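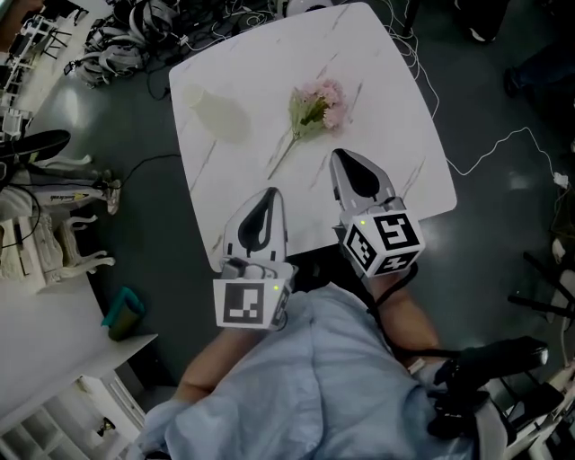 **Interiors and Fittings Department, Zasthorpe**
Opinion, 16/02/2026. Olanrewaju Bassey

The department should stop buying glass vases for shared tables. A plastic bottle with a narrow neck and one artificial stem does the same work at lower cost and with less breakage. I put this position to the January meeting and was asked to set it out in writing.

The bottle I have in mind is the kind lying on the marble-patterned table: translucent, pale white, plain. The stem beside it has a cluster of pale pink blossoms, green leaves under them, and a long thin stalk. Two items make up the whole arrangement. I consider that sufficient for any table at which people also have to work.

The objection from Kelechi Tamuno is that plastic looks cheap. I accept that it can. Clear plastic with a mold seam and the ghost of a label looks cheap because it resembles something taken out of a recycling bin. A cloudy white finish shows the stalk only faintly and doesn't throw hard reflections onto the table top. At normal viewing distance most people look at the flower. The vessel matters mainly when it is the wrong size or the wrong color.

Neck width is the measurement that matters. In a wide-mouthed vase a single stem falls to the rim and stays there at whatever angle it likes. The usual fix is to add more stems until they hold each other up, and the arrangement grows until someone has to move it to put down a laptop. A narrow neck holds one stem near upright with no filler, foam or tape. If a stalk is too long, bend the wire back on itself at the foot. Cutting is permanent and the stem may be wanted later for a taller container.

Stability is the fair complaint against plastic. An empty bottle with a long stem is top-heavy, and a sleeve will knock it over. The remedy is ballast. Dry sand works, poured through a paper funnel to a third of the height. Water also works, but it discolors some wire cores and has to be emptied. With sand in the base, a bottle of this type resists an ordinary bump, and if it does go over it can be picked up and put back. A glass one in the same situation means a dustpan and a closed table.

The costs are not close. Last year's spending on glass vases, including replacements, was 1,646. The plastic equivalents, with sand, were quoted at 193. The supplier for both is Forncombe, so delivery terms are identical. I have left out staff time spent sweeping up, which would widen the gap.

On the choice of artificial over cut flowers I expect less agreement. Cut flowers are better to look at for four days. After that they shed, the water clouds, and the job of throwing them out belongs to whoever notices first. Artificial stems collect dust, and dusting is a task that can be put on a schedule. A cool hair dryer on its low setting clears the petals, and a damp cloth does for the leaves. I would do this monthly and replace a stem when the color has visibly faded on one side.

Color should be settled by the table. White tops are now the standard here, some plain, some with gray veining. Dark reds on a white top pull the eye from across a room and look severe under tube lighting. White flowers vanish. Pale pink with green leaves sits between the two and tolerates both warm and cool lamps. The veined tops already carry a pattern, so anything placed on them should be limited to two colors, container included.

Scale is the last technical point, and it is the one most often handled badly. In a large open hall the instinct is to buy large arrangements, in proportion to the ceiling. I think the instinct is mistaken. A person sitting at a table relates to the table. With a balcony overhead, a black railing, long rows of ceiling lights and bicycles parked in front of the shelving at the back, the room supplies enough to look at. A small bunch of pink flowers reads clearly against a white top, and it leaves the sight line open between people on opposite sides. 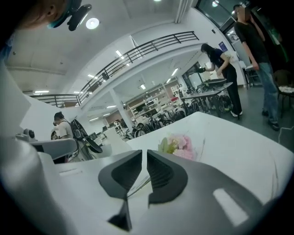

## What I would change first

Start with the tables that are in use every day. Remove any vase wider at the mouth than a closed fist. Fill the bottles before they go out to the floor, because pouring sand over a finished table top scratches it. Set the stem last and turn it so that the blossoms lean toward the longest side of the table.

When a table is needed for other work, lay the bottle and stem down flat or take both away. Standing them on the floor "for a minute" is how most of our stems have been bent.

I would keep glass in one place, the reception counter at Ojo, where the vase stands against a wall and has one person looking after it. The Cloler range of tall ceramic vases can stay in storage until someone proposes a use for it. Their height makes them unsuitable for anything people sit at.

Tamuno has asked for a written reply section in the next issue and will argue for ceramic bud vases. They share the narrow neck and need no ballast, so our disagreement there comes down to chipping. Anyone holding breakage figures for small ceramics should send them to both of us.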